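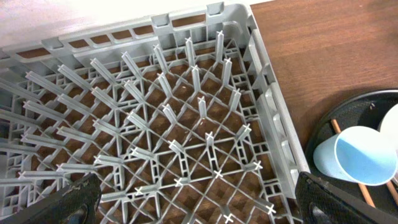 Tuesday, December 31, 2019. Last day of the year and I'm still short on the hall money. Noeline called before eight, wants 54 for supper now, was 40 last week. Fine. Soup stretches. Found the gray peg rack, the big one, it's on the brown wood table so I don't forget it when we load the car. Pegs ought to hold the dinner plates if they're not the thick ones. Must ask Kathleen which ones she's bringing.

Bank. Then candles. Then the bread from Prunedari before they close at two, they always close early on the 31st and I always forget.

Paid the band 200 up front, the rest after midnight. Dinesh thinks thats too much for three guys and an accordion. He danced all night last year so he can hush. Nelu is driving in from Hakov, snow on the pass, said don't wait on him. We'll wait.

Knee bad again. Took two of the white pills, skipped the walk. Mom's coat still at the cleaners, ticket no. 498, they're shut till January 3 so I'll freeze in the blue one.

Sarita's letter came! Four pages. She got the job in Prirerbridge, starts in January, found a room over a bakery. Nearly 1,000 miles off. Cried a little at the sink, then the phone rang agian. Will write her back tommorow, a real letter, not a card.

Ten past eleven already. Bank first. Where are my keys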